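BENCH DIARY
Jan 8, 2018
Kit trial, second evening 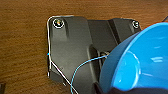

Wrist camera view during the blue bowl runs, black bracket plate behind.

What a good evening! I sat down after supper meaning to do one short session with the Planitz kit and I got up from the table well past bedtime with cold tea and a page full of scribbles. I'm writing it all down now while I still remember which run was which.

First, where things stand. The Planitz is the tabletop arm I have on a trial from Stistberg, the shop that sends these things out by mail and lets you keep them for 36 days before you have to make up your mind. You get the arm, a two-finger gripper, the little wrist camera and the control software, which is called Isance and runs on my old laptop without complaint. Kibet Mwakyusa from the makers club had the same kit in September and wouldn't stop talking about it, so I already knew I'd like it. I didn't know I'd like it this much.

Last night was all setup and I have little to say about it except that the manual is good. Real sentences, big drawings, and each step has a check at the end so you know whether to go on. I got stuck once, at the part where you teach it the height of the table, and the answer was on the very next page if I had only turned it.

Tonight was bowls. I wanted something with a rim, and the bright blue plastic one is my favorite thing to pick up because it's smooth and shiny and hard to judge. With a block you can be sloppy. With a bowl the fingers have to come in at the right angle or the whole thing skates away from you across the wood. My first tries were all skating. I chased that bowl up and down the table like a kid with a hockey puck, laughing out loud at one point (the dog left the room).

Then I found the slow approach setting. It's in Isance under Motion, two menus down, and I'd say that's my first real complaint, because a setting this useful should be right at the front. With it on, the arm does most of its trip at normal speed and then goes gentle for the last bit before the fingers close. Night and day! I did a set of 8 with it on and got the bowl every time, held and lifted and put back. I know 8 is a small number. I was still very pleased.

The wrist camera is the part I keep coming back to. I had expected a toy and I use it more than my own eyes. Everything close up looks enormous, so the bowl comes out as this huge blue thing taking over the right side of the view, with the light curling around the inside wall, and my poor bracket plate looks like a piece of a spaceship with its ridges and its two screws. You can't really judge distance from it until you've spent some time, and then quite suddenly you can. The picture is soft, I'll admit. Edges get a bit blocky, and a white cable on a black plate picks up a fuzzy fringe. Someone wanting to read small print with it would be let down. For seeing where a rim is, it's plenty.

About cables: my worry going in was clutter. All the videos show a lovely clear table, and mine never looks like that for more than an hour. So I left things where they were, the black plate and the white cable and that twisted blue and white thread, and ran the bowl right over the top of them. I wanted to know how the kit handles a surface that changes height. The height check is done on bare wood, and as soon as the bowl rests partly on the plate the numbers are off by the thickness of the plastic. Isance let me store a second height under its own name, and I can swap between the two with one key. I named mine WOOD and PLATE. Very grand.

Thread is harder. I spent a good while trying to make the fingers pinch just the thread and I don't think I'm there. The pads are wide and soft, which is perfect for a bowl and wrong for something so thin. Kibet told me there's a narrow set of pads made by Biwott that fits the same mount, and I've put that on the list to ask Stistberg about. If they'll add a pair to the trial box I'll be over the moon.

Things I loved tonight, so I don't forget:
The arm is quiet enough to use with someone asleep in the next room.
The stop button is big and sits right by my left hand.
Recording a run and playing it back takes one click each, and the playback shows the camera view and the arm's path side by side.
The gripper tells you how hard it's squeezing, as a plain number on the screen. I settled on 171 for the bowl and wrote it on a sticky note.

Things I'd grumble about:
The slow approach menu, see above.
The camera lead is a touch short for my table and I had to move the laptop to the other side.
Run names. It calls every recording "untitled" plus a string of digits, and I now have a long list of those and only my handwriting to tell them apart.

I wrote to Kibet before bed to ask how he got on with thread. He answered right away, in capitals, that he had given up and used a hook. A hook! I have a cup hook in the kitchen drawer and I'm fairly sure it would fit between the pads.

Tomorrow: rename the recordings before I lose track. Try the bowl from the left side, where the gripper has to reach across. Try the hook. Write to Stistberg about the narrow pads and ask whether a longer camera lead exists. Buy more sticky notes.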